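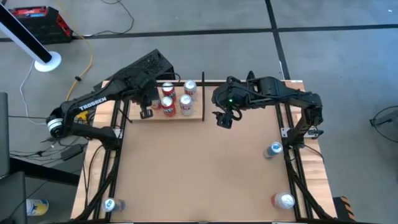
Shelf task, four cans loaded, both arms over the board.

Ticket 663
Project: Flostulico
Component: gripper control, left arm
Opened by: Orysia Levchenko
Assigned to: Matvii Karpenko
Status: open, workaround in place

Summary
Left gripper reports "closed" before the fingers reach the commanded width. Occurs with the Urnum controller only. The Kaso controller on the same arm, same fingers, same cable, does not show it.

Steps to reproduce
1. Power up both arms, home, load the shelf task.
2. Select Urnum for the left gripper. Loop rate 1,000 Hz.
3. Run pick from shelf, place on board.
4. Watch the width readback against the command.

Expected: closed flag is set when the width settles.
Result: closed flag is set early and the lift starts with the fingers still moving. Worst on slim cans. Standard cans are wide enough that the fingers are already touching when the flag comes up.

Log

Orysia, 09:40
Left arm, Urnum, 23 picks from the shelf. Six early flags. Swapped to Kaso without touching anything else, 23 picks, none. Right arm left on Kaso throughout.

Matvii, 10:15
Check the effort threshold in the Urnum profile. Default is low and will trip on finger friction. Also confirm you are on build 421. The one before it had a filter bug on the effort channel.

Orysia, 10:50
Build 421 confirmed. Raised the threshold one step: three early flags in the next 23. Raised it again: no early flags, but it dented a can, so I have put it back one step.

Matvii, 11:05
Dented at the middle or near the rim?

Orysia, 11:10
Middle. Approach height is the same for all can types in this task file, so the tall ones get gripped lower relative to their top.
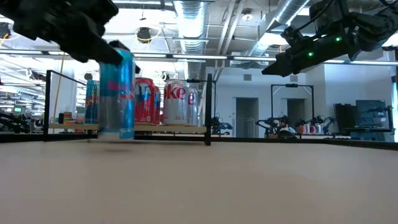
Approach height is now a parameter per can type, committed to the Flostulico branch. I reran with the threshold one step up and the taller value for slim cans. The tall light-blue can under the left finger is the type I have been using for this, and it is the one to test with if you want to see the fault. The red cans on the shelf behind it never gave an early flag on either controller. With the new height I get one early flag in 23 on Urnum, still none on Kaso.

Matvii, 13:30
One in 23 is still a fault. Effort alone is a poor test for closed. Kaso waits for effort and zero velocity together. Urnum has a velocity condition too but it is off by default. Set close_requires_stop to true and leave the threshold where it is.

Orysia, 14:20
Set. No early flags in 23. Cycle time is longer, pick to release, and I can see a short pause before each lift. Acceptable for the comparison, less so for the demo in May.

Matvii, 14:35
The pause is the velocity window. I will ask Urnum whether it can be shortened at this loop rate. Keep the left arm on Kaso for the demo until they reply.

Still to do
- Repeat the Urnum run on the right arm (Orysia)
- Reply from Urnum on velocity window (Matvii)
- Add closed flag and width readback to the default plot (Matvii)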